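Skenard Rate Desk
Central bank calendar and rate tracking software from Prolton
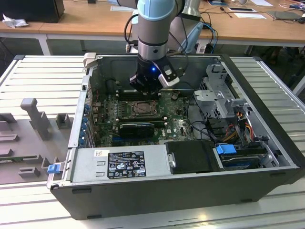 If you have ever sat with a cup of coffee going cold beside you, hopping from one central bank website to the next to find out whether a decision came at noon or at two in the afternoon, you'll understand why we built the Rate Desk. We started it for our own use at Prolton (it was a spreadsheet then, and not a pretty one) and our clients kept asking for copies, so here we are.

The Rate Desk keeps policy rates, meeting dates, vote splits and published minutes for over 50 central banks in one place. When a bank raises, cuts or holds, the new figure goes into your tracker along with the previous one, the size of the change in basis points and a link to the bank's own statement. The archive now holds 2,039 decisions, and you can sort them by country, by region or by the direction of the move, which our bond market customers tell us they do far more often than we ever expected!

What comes with it

Meeting calendar, shown in your own time zone, with reminders by email
Rate history charts you can drop straight into a report
Bratu, our side-by-side view, for comparing up to 3 economies on rates, inflation and currency
Medness, the plain-language digest, sent every weekday morning before the markets open
Spreadsheet export on all plans

A word about Bratu, as it's the part people write to us about. You pick your countries, pick a starting month, and the charts line up on the same scale, so a quarter-point cut in one place looks the same size as a quarter-point cut in another. It sounds like a small thing, but anyone who has tried to do it by hand the night before a client meeting will know better.

Plans

There are 2 plans, Single and Office. Single is for one person on one login. Office covers a whole team and adds shared notes, so a colleague can see what you made of the last statement. Both are billed yearly, and you can move from Single to Office at any point and pay only the difference.

Forecasts are not included. We report what the banks have decided and when they meet next, and leave the guessing to you.

Coming in November: reserve requirement changes, for Office customers first.

Page last updated Jun 10, 2018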